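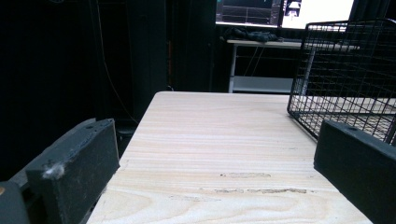 La mesa de madera clara, esta semana.

Inicio > Bichos > Procesionaria

Buscar en el blog...

¡Ya están bajando! El domingo vi la primera fila de procesionarias cruzando el camino de los pinos, todas en fila india, y casi las piso con la bici. Mama (mi perra, sí, se llama así) iba atada, menos mal, que el año pasado acabamos en urgencias con la lengua hinchada. Si vais con perro, correa corta hasta mayo y ni acercarse a los bolsones.

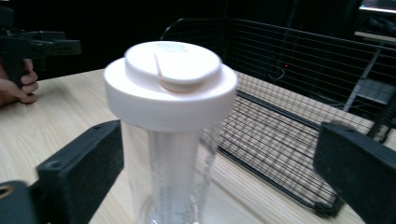 Zsófia Bozsik me escribe que por su zona bajaron ya en febrero y que el ayuntamiento ni ha puesto carteles.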